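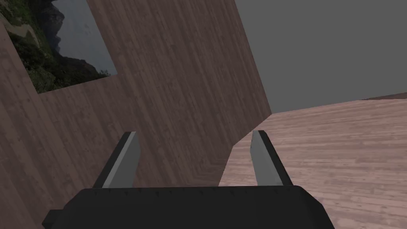 Re: [cerâmica-lista] Sítio de Birncombe, fossa norte: atribuição cronológica dos materiais

Caros colegas,

Respondo ponto por ponto à mensagem do Bakari de quinta-feira. Deixo as citações no corpo para quem só recebe o resumo diário.

> De: Bakari Gachanja
> Para: cerâmica-lista
>
> Terminei a triagem dos fragmentos da fossa norte de Birncombe. O conjunto
> tem mais de 1000 fragmentos, quase todos de pasta grosseira, montados à mão.
> Separei 40 bordos com diâmetro mensurável. A minha leitura preliminar é
> que se trata de um depósito único, fechado num intervalo curto, e que a
> fossa pode ser datada pelo conjunto como um todo.

Quanto à triagem, nada a objectar. Quanto ao depósito único, tenho reservas. O caderno de campo regista três enchimentos na fossa norte, com uma interface nítida entre o segundo e o terceiro. O desenho do perfil oeste mostra essa interface a descer para o centro, com uma lente de carvões por cima. Uma interface assim pode resultar de uma pausa no enchimento ou de uma reabertura posterior da fossa. No primeiro caso a tua leitura mantém-se, com alguma folga. No segundo, os fragmentos do enchimento superior podem ser residuais e não servem para datar o fecho.

A forma mais directa de distinguir as duas hipóteses é a colagem entre fragmentos de enchimentos diferentes. Se houver colagens entre o inferior e o superior com fracturas frescas de ambos os lados, a pausa foi curta. Se as colagens existirem mas os fragmentos superiores estiverem sistematicamente mais rolados, inclino-me para a reabertura. Pergunto, portanto: a triagem manteve a separação por unidade estratigráfica, ou os sacos foram reunidos antes da lavagem? Na campanha anterior foram reunidos, e perdeu-se essa informação para toda a fossa sul.

> Dentro dos bordos há um grupo com decoração estampada junto ao colo.
> Os motivos são círculos concêntricos e pequenas grades. Comparei com o
> material de Skitia e parece-me que pelo menos parte vem da mesma matriz.

Este ponto é o mais interessante da tua mensagem e o que exige mais cautela. A identidade de matriz não se demonstra por semelhança do motivo. Os círculos concêntricos aparecem em praticamente todas as necrópoles da região e em boa parte dos povoados. Para afirmar que dois vasos foram estampados com o mesmo punção é preciso mostrar um defeito partilhado: uma quebra na linha, um desvio do centro, uma célula da grade entupida. E é preciso mostrá-lo em mais do que uma impressão por vaso, porque a pressão e a inclinação da mão alteram bastante o contorno.

Há ainda a retracção da pasta. Dois vasos estampados com o mesmo punção, mas feitos com pastas de plasticidade diferente, podem apresentar impressões de diâmetro ligeiramente diferente depois da cozedura. Daí que a medição, sozinha, também não exclua nada. No inventário de Skitia que fiz há uns anos acabei por registar, para cada impressão, o diâmetro máximo, o mínimo e a profundidade, além de um molde em silicone das impressões mais completas. Os moldes estão no depósito de Tiwari, na gaveta dos elementos de comparação, e podem ser requisitados. Se enviares os teus, faço a sobreposição.

> Sobre a pasta: à lupa, vejo quartzo anguloso, alguma mica e o que me
> parece chamota. Proponho chamar-lhe grupo Nireo, por ser idêntica à
> do sítio homónimo.

Aqui discordo da designação. O grupo Nireo foi definido em lâmina delgada, e a definição inclui fragmentos de rocha ígnea que a lupa de mão não permite identificar com segurança. Quartzo anguloso com mica é uma descrição que serve a meia dúzia de grupos. Se a designação entrar no relatório, entra depois nas tabelas de distribuição, e daqui a uns anos alguém desenha uma rota comercial em cima dela. Já aconteceu com as asas perfuradas.

Sugiro uma designação neutra e local, por exemplo Birncombe A, até haver lâminas. Em relação à chamota, convém verificar se os grãos têm eles próprios inclusões. Nódulos de argila mal amassada confundem-se facilmente com chamota, sobretudo em pastas escuras, mas os contornos são em geral mais arredondados e não há descontinuidade em volta do grão. Uma fractura fresca, feita com alicate e observada a seco, costuma chegar para uma primeira separação.

> Quanto à quantificação, contei fragmentos e pesei por grupo. Não calculei
> o número mínimo de vasos porque me pareceu pouco útil num conjunto
> tão fragmentado.

Num conjunto muito fragmentado, a contagem simples é precisamente o indicador mais enviesado, pois as pastas frágeis partem em mais pedaços e ficam sobrerrepresentadas. O peso corrige uma parte disto e introduz outro desvio, a favor das paredes espessas. Com os bordos que separaste é perfeitamente possível calcular o equivalente-vaso pela percentagem de circunferência conservada. É trabalho de uma tarde. Publicaria as três medidas lado a lado, por enchimento, e deixaria ao leitor a comparação.

Peço também que indiques o limiar de recolha. Se a terra foi crivada só em parte, os fragmentos miúdos do enchimento crivado não são comparáveis com os outros. No caderno vejo uma nota a dizer que foram crivados 200 litros do enchimento inferior - falta saber se também se crivou alguma coisa dos restantes. Sem essa informação, o índice de fragmentação por enchimento não significa grande coisa.

> Gostaria de fechar o texto em Maio. Alguém tem objecções a que a
> datação siga a cronologia tradicional das estampadas?

Tenho uma. A cronologia tradicional assenta em vasos de sepultura, seleccionados, muitos deles sem contexto publicado. A sua transposição para uma fossa de povoado pressupõe que os vasos decorados tiveram a mesma duração de uso nos dois contextos, e não conheço nenhum trabalho que o tenha verificado. A lente de carvões permite uma alternativa. Se houver sementes ou ramos de vida curta, vale a pena pedir datações, no mínimo uma por enchimento. Carvão de cerne não serve, pelo efeito de madeira antiga. A antracóloga da equipa deve ver as amostras antes do envio.

Se o orçamento não der para isso, a alternativa é apresentar um intervalo largo e dizer por escrito que ele depende dos paralelos funerários. Para um relatório intermédio parece-me aceitável. Para o artigo, não.

Duas notas menores. A tabela que anexaste tem a coluna dos diâmetros em milímetros até à linha 3 e em centímetros daí em diante. E os desenhos dos bordos estão com o perfil à direita, quando as normas da série pedem o perfil à esquerda. É mais fácil corrigir agora do que depois da tintagem.

Fico a aguardar a resposta sobre a separação dos sacos. Se alguém na lista tiver impressões em grade com uma célula entupida no canto, de qualquer sítio, agradeço que me escreva, de preferência com escala e luz rasante.

Cumprimentos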